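ok teleop thread, been meaning to write this up since November and it keeps getting longer in my notes

So. Nasholm is our sim tabletop project. You drive the arm by remote, the sim records it, a policy trains on the recordings. Simple on paper

I've logged 717 demos so far. My thumb has opinions

First thing. The first 49 are garbage. All mine. I was learning the controller and the policy was learning me learning the controller. Threw the lot out and success on the held-out starts went UP

Should have done it months ago but deleting your own hours hurts

Second. Pauses. I'd stop mid reach to think, and the recording just has the arm sitting there. Train on enough of that and the robot stops there too. Forever. Beautiful imitation of me being unsure

Fix was boring, trim anything where the joints don't move for 30 frames. Guleck (our replay tool) does it in one pass now. Keep the pauses right before a grasp closes tho, those turned out to matter and I had to put them back in by hand, ugh

Third, and this is the one I wanted to get to. Drive from the views the policy gets. I used to fly the arm from a nice big overhead view, whole table, easy. The policy never sees that view. It gets the close one. So I was reacting to stuff it had no way of knowing about

Switched to close view only and wow I was bad at it

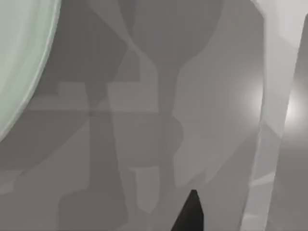 close view in Nasholm. green thing top left, one black fingertip at the bottom, rest is arm and shadows

Look at how much of that is shadow. You start steering by them without noticing. I was lining up on the shadow and not on the fingertip, which works fine til the light moves

And we randomize the light. So half my little tricks died overnigt

What helped: go slow near the table, come in at the same angle every time, and if you lose track of the tip back off and start the reach over. Don't fish around. Fishing gets learned too

(you can leave the backing off in the recording. A clean recovery is good data. Thrashing isn't)

Someone always asks about hand guiding, grabbing the arm and walking it through. Did that on the real one last year, an Anozie arm, and I miss it. You feel contact. By remote I get a buzz in the controller and thats it

but you can't grab a simulated arm, and on the real one my own hands ended up in every camera view, so you record the joints, replay the whole thing with nobody near it, and hope whatever you're moving goes where it went the first time. Twice the time per demo

Controller is a Nirneo btw, the cheap one. Remap the gripper to a trigger. Default is a toggle button and I've opened the hand mid-air more times than I'll admit to

Session length, I cap it at 2 hours now. After that my paths get lazy and wide, you can see it when you plot them. Over that and I'm making stuff I'll delete later

Next up is getting a second person to drive so it isn't all my habits in there. If you've mixed operators in one dataset, did you tag who drove or just dump it together? Replies open, going to go ice my thumb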